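January, 6.40 am

Slept badly, so started on the table before breakfast. The tabletop had a film on it that plain water would not shift. Used the Rudis soap, 2 capfuls to the bucket, and worked along the grain with the flat cloth. Changed the water once. The second bucket stayed nearly clear, which I take as the end of the job.

Yolanda Palomino thinks it wants oil. I disagree for now. The last oiling left it sticky for most of a month and paper stuck to it. If I change my mind I will sand with 100 grit first, on the underside, and see how the colour takes. Pui-shan Man has a sanding block I can borrow.
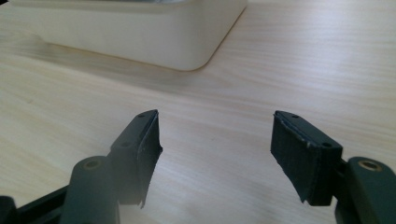 Table by the white tray or box, grain running lengthways.

The grain is hard to judge in strong light. Towards the glare it fades almost to white, and the streaks only show properly lower down, where they are nearer honey. Any test patch will have to be compared at the same hour or the comparison is worthless.

Priced a replacement anyway. Grotum want 2840 for the same length in pale wood and 3825 with the extending leaf. Delivery extra in both cases. Vesela Ivanov bought the leaf version and says the runners bind when it is humid. Not convinced by either figure. Wrote both in the back of this book.

Still to do: felt pads for the legs, the short one first. It rocks when anyone leans on the window end. Jhonatan has offcuts of cork and will drop them in after work. Macarena wants the table clear by seven this evening for her accounts, so the pads may have to wait.

Toast, then the bus.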